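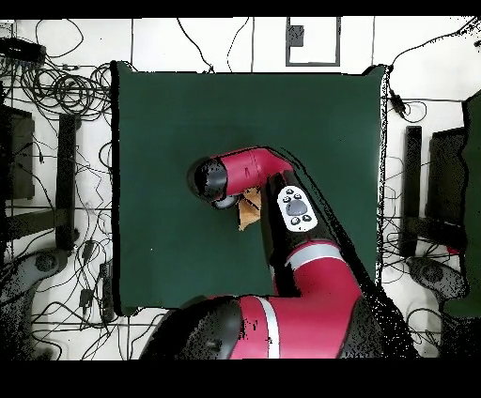 Travero Laboratory Reports Gains in Robotic Handling of Crumpled Cloth

Method finds a usable corner before the arm begins to unfold

TRODPORT — The Travero Laboratory for Applied Manipulation today released the results of a study on how a single robot arm can pick up, turn and lay flat a piece of cloth that it has not handled before. The method, named Florix, was developed over two years at the laboratory's Trodport site and will be made available to other research groups in May.

Cloth remains one of the more difficult materials for automated systems. A box or a bottle keeps its shape when it is lifted. A piece of fabric changes shape each time it is touched, and most of its surface may be hidden inside its own folds. Many existing systems respond by lifting the cloth, putting it down and lifting it again until a corner comes into view, a process that is slow and often has to be stopped by an operator.

Florix takes a different path. After the first lift, the arm holds the cloth above the work surface and turns it through a short series of poses. At each pose the software estimates where the hidden edges are likely to be and how certain that estimate is. The arm sets the cloth down only when one corner has passed a fixed level of confidence, and it then places the cloth so that the chosen corner is within reach of the gripper.

The study used 49 pieces of cloth, none of which had been used to train the system. They ranged from thin cotton squares to heavier woven towels, in plain colors and in patterns. The research team carried out 2,849 trials on a fixed tabletop, with the starting shape of the cloth changed before every trial. The system was trained on 654 recorded demonstrations, a smaller set than the laboratory had used in its own earlier work on folding.

Results were strongest on medium-weight fabrics with a clear hem. In these trials, the arm needed no more than 10 poses to settle on a corner. Performance was weaker on very thin cloth, which tended to cling to itself, and on fabrics with printed borders that the software sometimes mistook for an edge. The laboratory has included all unsuccessful trials in the published record.

"The most useful finding for our group concerns the moment before the cloth is released," the laboratory said in a statement. "A few more seconds spent turning the material in the air reduced the number of repeated lifts, and total handling time went down as a result."

The work was carried out with support from Cisneros, an operator of commercial laundry plants, which supplied fabric samples and advised on the sorting tasks that its staff find most tiring. Cisneros had no part in the analysis of the results. The two organizations have agreed to a second phase, in which the method will be tested on larger items such as sheets and tablecloths — a task that is expected to require two arms working together.

Travero noted that Florix is a research method and is not offered for sale. It has been tested only under laboratory conditions, with one item on the table at a time. Picking a single piece from a mixed pile was outside the scope of the study and will be addressed in later work.

The May release will include the trained model, the demonstration recordings and the full trial log, together with written instructions for setting up the work surface. Research groups that wish to receive the materials may apply in writing to the laboratory's Trodport office.

About the Travero Laboratory for Applied Manipulation

The Travero Laboratory studies how robots handle soft and irregular objects, including textiles, food packaging and cable. Its research is published openly and is conducted with partners in industry and education.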